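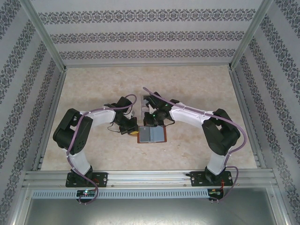 The Limau Method is a meeting and decision practice used in small and mid-sized creative companies, mainly design studios, publishers and advertising agencies. It gives one person authority over a piece of work for a fixed period and limits when other managers may comment on it. The method takes its name from Limau, a packaging and branding studio in Sadinstead, where it was first used.

Background

Limau was started by Yavuz Yüksel and Birsen Altıntaş, who had worked together in the design department of a publishing house. As the studio took on more clients, both founders continued to review every project at every stage. Designers received separate and sometimes conflicting notes from them, and deadlines were often missed. Altıntaş proposed that each project be given to a single lead, who would hear from the founders only at set points. The first written version of the rules was a single sheet handed out to staff in March and was known inside the studio as "the lemon sheet."

Practice

A project begins with a brief, written by the client manager and signed by the project lead. The lead then works through a closed period in which senior staff may answer questions but may not offer opinions on the work. The length of the closed period is set in the brief and cannot be shortened without the lead's consent.

The closed period ends with a review lasting 60 minutes. The lead presents the work without interruption during the first part of the review. Comments follow, beginning with the most junior person in the room and ending with the most senior. Each comment is recorded as either a requirement or a suggestion. Requirements must refer to a line in the brief. Suggestions may be ignored, and the lead does not have to say why.

A project has two reviews. If the work is still in dispute after the second, the decision passes to a director who has not attended either one. In the original version this role was called the "cold reader." Later users have tended to call it the outside decision.

Adoption

The method spread at first through former Limau employees. Barış Bayram introduced it at Dursun, a publisher of illustrated books, where he became art director. Dursun dropped the speaking order but kept the distinction between requirements and suggestions, and extended the closed period for book covers. Tillon, an advertising agency, used the method for its pitch teams under Chiến Kim. Kim later limited it to work for existing clients, as pitch schedules left too little time for a closed period.

Yüksel described the method in a short handbook, Leave the Room, which runs to 73 pages and includes the original sheet as an appendix. The handbook recommends that a company try the method on one project before changing its general procedures.

Criticism

Kai-wen Wei, a management consultant and lecturer, has argued that the method depends heavily on the quality of the brief. In her view, a vague brief makes it hard to raise a valid requirement, and real problems are recorded as suggestions and then lost. She has also questioned whether the closed period suits inexperienced leads, who may not know when to ask for help.

Altıntaş has accepted part of this criticism. Limau now allows a new lead to name a mentor, who may comment freely during the closed period but has no vote in the outside decision.

See also

Design review
Creative direction
Delegation
Project brief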